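Projektbericht: Erbstücke und ihre Geschichten - was in Familien weitergegeben wird
Seminar Alltagskultur, Gruppe 4
Bearbeitet von Elif Naz Yurt, Girish Shukla und Hülya Karaca
Text: Elif Naz Yurt

Wie wir auf das Thema gekommen sind

Eigentlich wollten wir etwas über Flohmärkte machen. Girish hatte sogar schon eine Liste mit Terminen, und dann saßen wir im Februar in der Mensa und haben uns eine Stunde lang nur davon erzählt, was bei uns zu Hause in den Schubladen liegt. Bei mir ist es eine Kaffeemühle, bei Hülya ein Stapel Tischdecken, bei Girish ein Füller, der seit Jahren nicht mehr schreibt (er hat ihn trotzdem im Mäppchen). Hülya meinte dann, das sei doch viel spannender als Flohmärkte, und damit war die Sache entschieden.

Unsere Frage war am Anfang viel zu groß, nämlich: Warum heben Menschen Dinge auf? Frau Güneş hat uns in der ersten Sprechstunde ziemlich schnell ausgebremst und vorgeschlagen, dass wir uns auf Gegenstände beschränken, die schon mindestens einmal in der Familie weitergegeben wurden. Das hat uns sehr geholfen.

Vorgehen

Wir haben 30 Fragebögen ausgeteilt und 27 zurückbekommen, worüber ich mich wahnsinnig gefreut habe! Verteilt haben wir sie in der Nachbarschaft, im Sportverein von Girish und im Lesekreis von Hülyas Tante. Repräsentativ ist das natürlich überhaupt nicht, aber für ein Semesterprojekt fanden wir es in Ordnung. Dazu kamen vier längere Gespräche, die wir aufgenommen und abgetippt haben. Das Abtippen hat uns total überrascht: Für ein einziges Gespräch habe ich zwei Abende gebraucht, und ich hatte mir vorher eingebildet, das geht nebenbei.

Gefragt haben wir nach dem Gegenstand selbst, nach der Person, von der er stammt, und danach, wer ihn einmal bekommen soll. Die letzte Frage haben die meisten übrigens leer gelassen. Ob das am Thema lag oder daran, dass sie ganz unten auf der Rückseite stand, wissen wir nicht. Beim nächsten Mal würde ich sie nach vorne holen.

Was wir herausgefunden haben

Am häufigsten genannt wurden Schmuck und Geschirr, danach Bücher und Werkzeug. Mit dem Werkzeug hatten wir nicht gerechnet. Herr Akyol, mit dem ich das längste Gespräch geführt habe, hat mir einen Hobel gezeigt, den schon sein Großvater in der Tischlerei Ersoy benutzt hat. Er arbeitet noch damit und findet es komisch, wenn jemand so etwas in die Vitrine stellt. Andere sehen das genau umgekehrt. Eine Frau hat uns geschrieben, dass sie das Service ihrer Mutter noch nie benutzt hat, nicht einmal an Weihnachten, und dass sie jedes Mal nervös wird, wenn Besuch in die Nähe vom Schrank kommt.

Schön fand ich, wie unterschiedlich die Geschichten innerhalb einer Familie sind. In einem der Gespräche saßen zwei Schwestern nebeneinander, und die eine war sicher, dass die Kette der Oma ein Hochzeitsgeschenk war, die andere hatte immer gehört, die Oma habe sie sich vom ersten Lohn selbst gekauft. Sie haben sich dann ein bisschen gestritten - sehr freundlich, aber schon mit Nachdruck - und am Ende haben wir beide Fassungen aufgeschrieben.

Beim Schmuck kommt noch dazu, dass oft umgearbeitet wird. Ringe werden enger oder weiter gemacht, Steine neu gefasst, aus zwei Ohrringen wird ein Anhänger. Manche haben damit kein Problem, für andere ist es danach ein fremdes Stück.

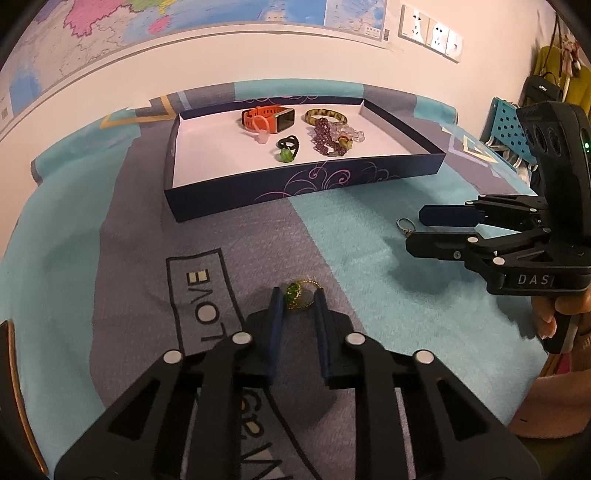
Ist ein umgearbeiteter Ring noch dasselbe Erbstück?

Für die meisten unserer Befragten schon, solange der Stein oder wenigstens ein Teil vom alten Material erhalten bleibt und jemand die Geschichte dazu noch erzählen kann.

Was nicht so gut lief

Unser Zeitplan war zu optimistisch. Die Auswertung haben wir komplett unterschätzt, und unsere Kategorien haben wir dreimal umgeworfen, weil zum Beispiel eine Nähmaschine bei Girish unter Werkzeug lief und bei mir unter Haushalt. Außerdem hätten wir gerne mehr Leute in unserem Alter dabeigehabt. Ältere Befragte haben uns oft halbe Romane auf den Bogen geschrieben, die jüngeren eher drei Wörter.

Frau Güneş haben wir die Rohfassung am 6. Sep. 2022 gegeben, ihre Anmerkungen sind hier eingearbeitet. Die abgetippten Gespräche und der leere Fragebogen liegen im Anhang. Die Namen der Befragten haben wir dort geändert, nur Herr Akyol wollte ausdrücklich mit seinem richtigen Namen vorkommen.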